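Household Tasks Trial: progress report for the second period

Prepared for the Dusov grant office by Ngọc Văn, project lead, Codance
Covers work up to the end of March

1. Where we are

The grant asks one question: can a two-armed machine of the kind now on sale do ordinary household and shop-floor chores well enough that somebody would pay for it? At the end of the first period we said "not yet, and we can't say by how much". We can now put figures to part of the answer.

In this period we ran four chores: picking up and folding clothing, clearing a table, loading a shelf from a crate, and wiping a flat surface. Clothing took more than half our time and is the main subject of this report. Shelf loading was done at the Morais shop unit under the arrangement set out in the first report. Everything else was done in our own rooms.

The log now holds 3901 attempts across all four chores. An attempt is counted from the moment the arms start moving until the operator marks it as finished, failed or stopped. Attempts stopped for a fault in the machine are included, as you asked after the last review.

2. Clothing

We split clothing into three stages: finding and lifting the garment, spreading it out, and folding it. Each stage is scored separately, and a garment that fails at one stage is reset by hand so that the next stage can still be tested.

Lifting is in fair shape. With single garments left in a heap on a plain surface, the machine got a usable hold in 81 per cent of attempts. T-shirts and towels were the easiest. Most of the failures were of two kinds: the fingers closed on nothing, or they took hold of two layers where one was wanted. The second kind does more harm, as it often isn't noticed until the spreading stage.

Spreading is where the time goes. The success rate for this stage was 59 per cent, and that average hides a wide range. Towels are nearly always laid flat. Sports tops and anything with a zip or a lining are poor. Sleeves fold under the body of the garment, and the machine has no good way yet of telling a sleeve that is tucked under from one that is simply short.

In February we moved part of the clothing work from the bench to soft seating. People leave clothes on sofas and chairs, and a method that only works on a hard table is of little use in a home. A padded surface gives under the fingers, so the approach height we had set for the table was wrong and had to be worked out again.

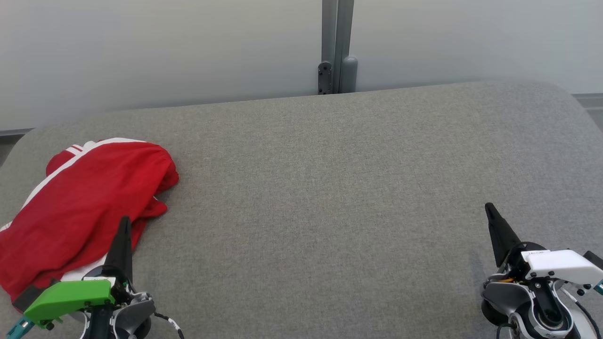
Clothing stage: red garment with white stripes on grey upholstery, left gripper at the fabric.

Results on the seating are lower than on the bench at every stage, though the gap in lifting has narrowed through the period. We have left the seating attempts in the main figures and will give them as a separate table in the annex next time, once there are enough of them to be worth splitting by garment.

Folding can only be reported in part. When a T-shirt has been laid flat, by the machine or by hand, the fold is usually acceptable. We have not had an acceptable fold of a lined jacket from start to finish without help.

3. Other chores

Table clearing: steady with cups and bowls, weak with cutlery. Flat forks and spoons are hard to pick up with the present fingers. We have asked Skonden for a quote for a thinner pair.

Shelf loading: the best result of the four. Boxed goods of one size went on the shelf without trouble. Mixed crates were slower, and staff at Morais told us they would not wait for it during opening hours. We think that is a fair test and are adding time per item to the scoring.

Wiping: the arms cover the surface, but we have no reliable measure of whether it is clean. This chore is paused until we do.

4. Problems and changes to the plan

We lost 10 working days to a worn wrist cable and the wait for its replacement. We now keep a spare. The lost time came out of wiping and table clearing – clothing was not affected.

The plan had us starting on bed-making in the coming period. I would like to put this off. Bed-making depends on spreading large pieces of cloth, and the spreading figures do not justify starting. I propose using the time for sleeves and linings.

5. Money

Spending is within the agreed budget. The spare cable came from the repairs line. The Skonden fingers, if we go ahead, would come from equipment and need no change to the total.

6. Next period

Continue clothing on both bench and seating. Repeat the lifting tests with two garments in the same heap. Add time per item to all chores. Fit and test the thinner fingers if the quote is acceptable.

Decision needed from Dusov: agreement to put off bed-making, if possible before the next period's bookings at Morais are confirmed.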